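September 2, 2026
By Lawal Ezeani
5 min read

Progress report to the Curnmont fund, second period. Sorting and rehoming of the Hirar house contents

Short version first as I know you have a stack of these. We're on schedule for the downstairs, behind on the bedrooms, and under on spend. Money at the bottom.

Where we've got to

Kitchen finished. Dining room finished except the sideboard, which won't go through the door with its top on, so that waits for Dunne to send someone with the right tools. Hall closet finished. Books are boxed and labeled by room and went out to Briden on the second van run. They've said they'll take the lot, no sorting needed at our end, which saves us probably a week.

Linens done too. Anything clean and whole went to the shelter list, the rest to rag. I kept back the embroidered tablecloths because the family asked in May and I'd promised.

Bedrooms. Started the back one, which is the biggest job in the house by a long way. Drawers were full to the top, small things mixed in with everything else, buttons, receipts, loose keys, jewelry in with the socks. Old plan was to do a drawer at a time and bag as we went. Didn't work. Pieces that belonged together ended up in different bags and then we had to open them all again. Lost most of two days to that, my fault, I should of tested it on one drawer first.

New method for jewelry: everything out on the bed, loose rows, look at it all together before anything gets bagged. Bangles with bangles as near as we can manage, watch and chains behind, beads in a heap of their own until somebody has the patience. Rings are the worry. They're small and some are dark, and on a patterned duvet they go missing if you look away. 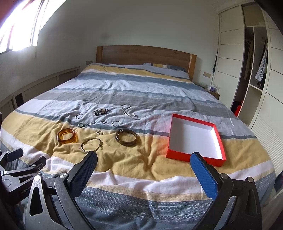 Piroska Veres wants a plain sheet under all of this from now on, and said so twice on the phone. Her view is that stripes and small beads don't mix, and that a wrinkle in a duvet will hide a ring better than any drawer. She'd also like the wire bangle and the horn-looking one in separate bags so they don't scratch each other, and no tags tied on to chains. Tags go on the bag.

Fair enough on all of it. Plain sheet is on the list, also small zip bags, we ran out. I've changed the written instructions to match.

What we don't know yet

Materials. I'm writing "gold color" and "silver color" on the bags and leaving it there. Nobody on our side is qualified to say more. Same with the dark bangle, could be horn, could be stone, it's down as "horn or stone, not checked". The amber-colored one is down as just that, amber-colored. If the fund wants a valuation that's extra and I'd need to know before the end of the period so I can get a quote.

The watch is bagged by itself and labeled "steel or similar, not tested". Haven't tried to wind or set it and don't intend to.

Who gets what is with the family. We don't decide that and I've asked the team not to guess on the labels either. One bag had "prob. grandmother's" on it, I've taken that off.

Problems

Van. Second run was late leaving and we paid for the extra time. Won't happen on the third, it's booked for a full day.

Stairs. The carpet is loose near the top, we've taped it but it needs doing properly. Asked Dunne to look at it when they come for the sideboard.

Paperwork. I'm still 17 bag slips behind in the log. The bags themselves are numbered, it's only the typing up. Will clear it this week.

Spend

Approved for the period: $3,815. Van hire so far, both runs and the late charge: $481. Boxes, tape and bags are coming out of what was left from the first period, so nothing new to report their. Dunne's visit isn't invoiced yet, and I'd rather not put a figure on it till it is.

Next period

Finish back bedroom, jewelry first, then clothes. Front bedroom after that. Attic only if we get there, I'm not promising the attic. Third van run once the front bedroom is boxed.

Two things I need from you: a yes or no on the valuation, and the name of whoever signs for the bags when they leave the house. Email is fine for both.

L.E.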